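Loredik Hand-Held Gripper: Workshop Build Guide
Section 8. Fitting the Jaw Pads and Checking Travel 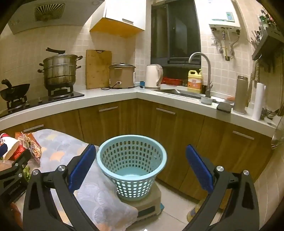

This section applies to builders who have completed the linkage assembly in Section 7. It covers the ribbed pads, the joint screws, and the first practice grasps. Builders working in pairs should complete all steps on one gripper before starting the second.

Tools required: the small screwdriver from the Duda kit, a lint-free cloth, and thread locker.

8.1 Fitting the pads

1. Remove the battery pack and set it away from the work area.
2. Wipe the inner face of each jaw with the cloth and allow it to dry.
3. Press the pad onto the jaw with the ribs facing inward. Hold for 17 seconds.
4. Repeat for the opposite jaw. The two pads must sit at the same height.

Note: Pads printed before November have a shorter tab. They may be used, but the tab must be trimmed flush.

8.2 Setting the joint screws

1. Open the jaws to their full width.
2. Tighten each joint screw until the arm stops rattling, then back it off by one-eighth of a turn.
3. Close and open the jaws slowly. Both arms must move together.
4. Apply one drop of thread locker to each screw and leave the gripper overnight.

CAUTION: Keep fingers clear of the gaps between the linkage bars while the jaws are moving.

8.3 First practice grasps

1. Select a light household object with a firm rim. An empty plastic basket or bowl is suitable.
2. Place the object on a stable surface at a comfortable height.
3. Approach with the jaws fully open. Close them until the pads touch the object, then stop.
4. Lift slightly, hold, and set the object down. Complete eight lifts.
5. Inspect the pads. If either pad has shifted, return to 8.1.

CAUTION: Do not practice on glass, knives, or containers of hot liquid. When working in a kitchen, turn off all burners first.

Note: Replace the pads after 4000 closures or when the ribs are visibly worn. Record each replacement in the Fenska log sheet.

Section revised by Glenys Dafis and Ross Skinner, March 10, 2022. Continue to Section 9, Storage and Charging.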